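Does doing one small easy job first really put you in the mood for the big one?

Darcy Leclerc
Everyday psychology, asked in April

I keep being told that the cure for putting things off is to do something tiny first. Make the bed, fold a shirt, rinse a cup, and the "momentum" carries you into the tax return. A trainer at work (the course is called Grelis and comes with its own notebook) said the brain can't tell a small win from a large one. Mine can. I've given it four weeks. I now have a very tidy flat and the same unopened envelope I had at the start.

Is there anything in this beyond a nice story? I'd like to hear from people who have tried it or who know the subject a bit, and I'd be glad not to be sold an app.

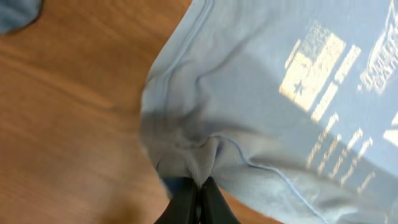
Does it matter what the small job is?

It matters a good deal, going by what people report. A small piece of the job you're avoiding seems to help more often than a small job of some other kind.

That exchange was in the comments under my last post, and it's the only sensible thing I've read on this so far. Can anyone say more?

Ľubomír Trnka
Member, 32 answers

I'd be careful with the word momentum. It's borrowed from physics and it makes a guess sound like a law. A ball keeps rolling because nothing stops it. You stop all the time, to eat, to look at your phone, to wonder whether you've rolled far enough.

What people call momentum is at least two things. One is that you feel slightly better after finishing something, and a better mood can make the next thing look less awful. I can believe in that, for a few minutes. The other is that once you've begun a particular task, you've already got through the worst bit of it, which for most of us is finding out what's in it. That one is much more useful, and it doesn't carry over from the bed to the tax return.

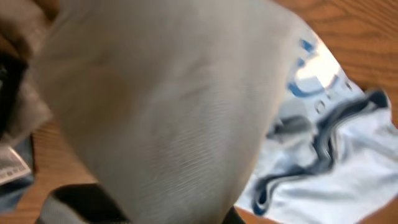

The trouble with the easy job is that it's a real job, so you get to feel you've earned a rest. There's an idea that doing one good thing gives you a sort of permission slip for a lazy one afterwards. I wouldn't swear by that either, as I've seen it stretched to cover everything from biscuits to office politics. But think about clothes. You deal with the grey one, and there next to it is the white one with blue markings, lying crumpled on the table, and it would be silly to leave it. Easy jobs are very good at offering you another easy job. If there's momentum here at all, it's pointing the wrong way.

Your trainer's line about the brain not telling small wins from large ones I'd file under things said on courses. Ask where it comes from. I did once, on a different course, and was shown a slide. 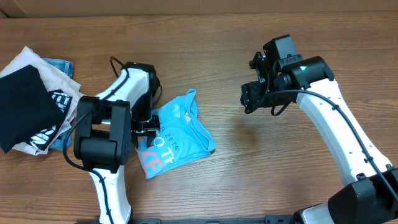 Clothes in a pile on the table, with a bit of denim showing.

What I'd try in your place

I can't promise any of it. It costs nothing, though, and you can see for yourself within a day or two whether it's doing anything.

1. Open the envelope and stop there. You aren't allowed to fill anything in. Read it and write down the one thing it asks for that you haven't got to hand.

2. Do that before any housework. If you really can't face it until the kitchen is clean, set a limit of 50 minutes on the kitchen and see if you're any keener at the end of it. If you aren't, you've learnt something about kitchens.

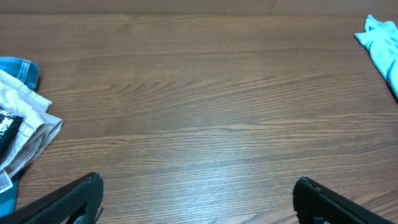 3. Keep a plain note of what happened. "Small job first, did the big one" or "small job first, didn't". Our memories are kind to methods we've paid for, and we remember the morning it worked.

Norbert Pešek

Works for me. Bed, coffee, then emails, every day. I think people overthink this stuff. Just do it and you'll feel it.

Baldur Gunnlaugsson

Norbert, how do you know it's the bed? You'd be doing the emails after the coffee anyway, I imagine. I made mine every morning for years and was late with everything.

Darcy, I mostly agree with Ľubomír but I think he's a bit hard on mood. On days when I'm properly low, a small unrelated job is sometimes the only one on offer, and getting it done is worth having even if nothing comes after it. I just wouldn't call it a method. And if it's that sort of low for weeks on end, I'd talk to a doctor before trying another trick from a notebook.

Darcy Leclerc

Thanks, all. Opened the envelope. It wants a form I threw away in the big tidy, so make of that what you will. I've asked them for another copy.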